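Eskil Viklund
Thread on covering a work table in brown paper and marking it out with tape. The subject is a breakfast counter. April 2026, second attempt.

1/ The job: work out where a toaster, its lead, a few bowls and a cup should live on a shared counter before anyone drills or buys anything. The counter at Kerkum isn't fitted yet. I have a table, a roll of paper and a roll of blue tape.

2/ The method is to draw the counter at full size and put the crockery on it. Drawings at 1:20 are fine for cupboards. They are poor for toasters, because on paper everyone forgets the lead.

3/ Paper first. Plain brown, matte, heavy enough that it stays flat when you drag a bowl over it. The thin parcel stuff rucks up within an hour. Ours comes off a Daltine roll and the usable width after trimming is 156 cm.

4/ Unroll it curl side down and leave it overnight with something heavy on the corners. If you tape it down while it still wants to curl, it will lift in the middle by the afternoon and take the grid with it.

5/ Fix the two long edges before the short ones. Pull across the table, never along it. Pulling along gives you a diagonal crease that no amount of smoothing will shift.

6/ Grid next. I mark one centre line and work outwards, measuring every line from the centre. Measuring each from its neighbour adds the errors up. On the first attempt I did exactly that and the last column was up to 31 mm too wide.

7/ The cells are rectangles. Sigrun Åberg asked for squares. Squares look neater, but the counter is long and shallow, and a rectangle is closer to what one thing and the hand reaching for it need.

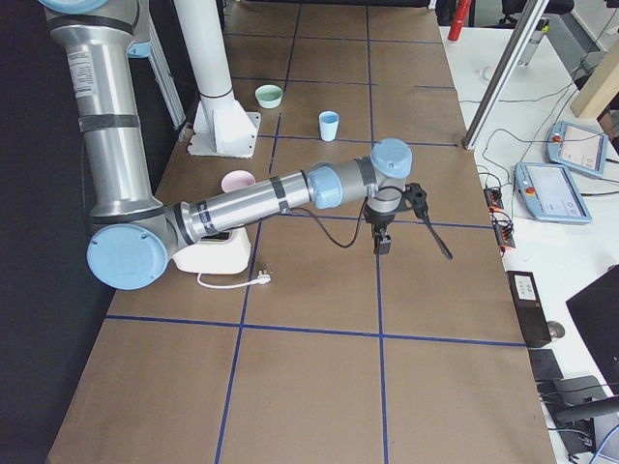
8/ Crockery goes at the back to begin with. People put things down at the front edge when they are in a hurry, so I want that strip kept for plates in use. If the bowls start there, they stay there.

9/ Everything is pastel. That was Sigrun's choice and I had no view on it. It has turned out useful: pale green, pale pink and light blue are easy to tell apart against brown, and I can write "green back, pink front" in the log with no further description.

10/ The log is a sheet with one row per layout. Columns: item, cell, which way it faces, remarks. The remarks column is mostly about the lead.

11/ On the lead. A toaster needs its own footprint plus a clear path to the socket, and the plug has to rest somewhere when it's out. I give the plug a cell of its own. This looks wasteful until you see where a loose plug ends up, which in my experience is under a bowl.

12/ For layout work the toaster stays unplugged. Position is all I am after, and a lead lying slack on the paper shows its natural run better than one pulled tight to a wall.

13/ Cells are named by column letter and row number, written on the log sheet only. I don't write on the paper. Ink shows through when you reuse a sheet, and pencil smears on to the undersides of bowls.

14/ Bowls are placed by the foot, cups by the foot, toaster by the body. Rims overhang. Two bowls with their feet in adjacent cells can still knock rims, so leave a gap or skip a cell if they are wide.

15/ A thing on a tape line counts as belonging to neither cell. Move it. I was lenient about this for a week and the log became unreadable.
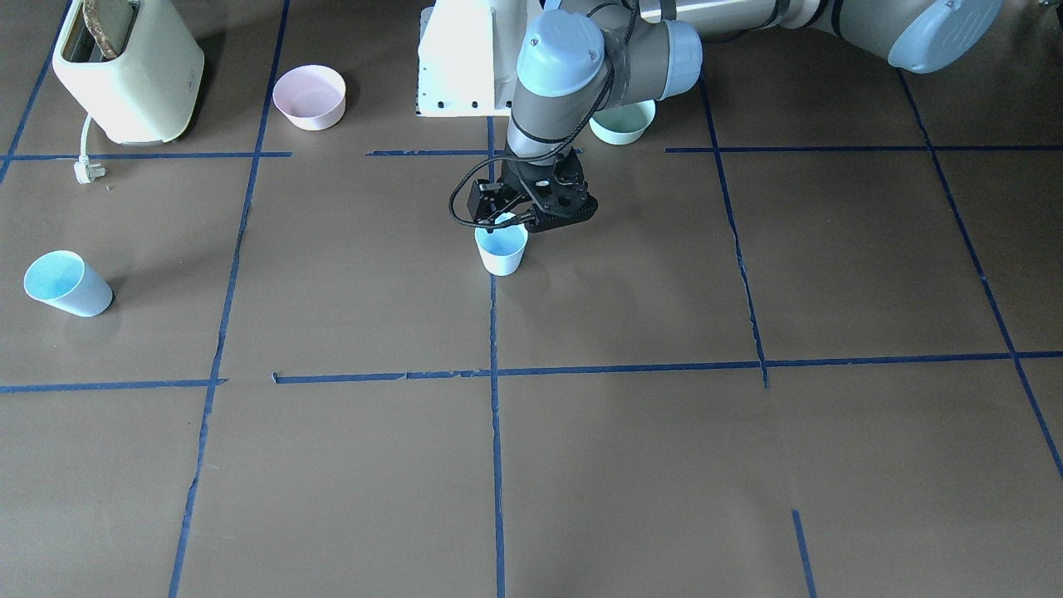

16/ The toaster's case for the far left: heat and crumbs stay at one end, and the person making toast isn't standing in front of the bowls. Against: if the socket ends up on the right, the lead crosses the whole counter. Rustad have promised a socket position by Monday.

17/ A cup wants more room than its footprint suggests. You need to get a hand round it from above or from the side, and whatever stands next to it decides which. I keep at least one side of the cup's cell clear.

18/ Nesting the bowls would save two cells. I have tried it on the log sheet and rejected it. Someone always wants the bottom one, and the rest get put down wherever there is space.

19/ Toast: run at least one layout with a slice in the slot. It stands proud of the toaster, and if there is a shelf above, that is the height you need to clear, plus a hand. The manual gives the height of the appliance and stops there.

20/ Question from earlier: why tape and not a printed mat? Waranix quoted for one (quote 3374, if anybody there is reading). A mat is better if the grid is settled. Ours isn't. I have moved the same line three times and tape costs me a few minutes each time.

21/ Question: does the tape mark the paper? Low-tack tape comes off cleanly if you lift it slowly and pull it back on itself at a shallow angle. Pull straight up and it takes the top fibres with it, leaving a pale fuzzy streak. Old tape is worse than new. Replace anything that has been down since November.

22/ Question: how wide should the tape be? Narrow enough that it doesn't eat the cell, wide enough to see from a standing position. Mine isn't all the same width because I used up two part rolls. Measure to the middle of the strip and it stops mattering.

23/ Torn ends are acceptable inside the grid. At the edge of the table I cut them with a knife, as a ragged end there catches on sleeves and begins to peel.

24/ Where two strips cross there is a double thickness. Very slight, but a bowl with a small foot will rock if it straddles one. Another argument for keeping off the lines.

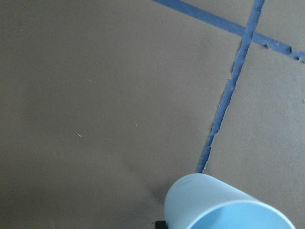 Two strips of tape crossing on the brown paper, edges as torn.

25/ Maintenance is a dry brush, daily. Lint and paper fibres collect on the brown and show up pale. No damp cloths. Damp makes the paper swell under the tape, and when it dries you get a ridge along every line.

26/ Crumbs: brush towards the short end of the table, away from the crossings. They lodge against the tape edges otherwise.

27/ Change the sheet when it stops lying flat. Before lifting the old one, mark the centre line on the table edge at both ends with a small piece of tape. The new grid can then be set out from those marks without measuring the table again.

28/ Current state: toaster left, bowls along the back, cup still undecided. Sigrun wants it to the right of the bowls. I would like it nearer the middle. Both are in the log.

29/ Next is the same exercise with a kettle, which brings a second lead. I'll add to this thread once Rustad confirm the socket. If anyone has a supplier for heavy brown paper wider than 156 cm, please reply with the weight as well as the width.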